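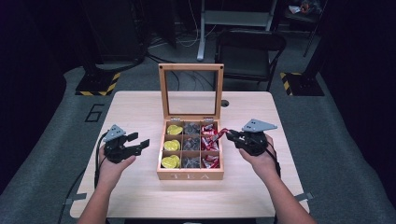
Tea box with the lid up, candy in every compartment

Wooden tea box - using it for candy, how do I stop the tea smell?

Got one of those wood boxes with TEA on the front and a glass lid, nine compartments. Sorted it by color, gold coins down the left, dark silver ones in the middle, red and white on the right. Looks great. But mine had Earl Grey in it for years and now the caramels taste of bergamot. Also the lid wont stay up on its own some days. Any fixes? Need it for a party in August.

Pallavi Srivastava
Take everything out, vacuum the corners, then baking soda in every compartment for 5 days with the lid open. Worked on mine. Don't wash it - the dividers swell and you'll never get them back in. For the lid, tighten the hinge screws, tiny screwdriver, go easy.

watau_68
just drink the tea lol

Granard
Second the baking soda. If it still smells, sand the inside lightly, fine paper, no oil after or you get a new smell. And keep the wrapers on. Foil ones are fine, twist wrapped ones let the smell in at teh ends.

Recent questions
Getting candle wax off a glass lid
Hinge screws too short for thin wood?
Do chocolate coins go off?
Lining a drawer with felt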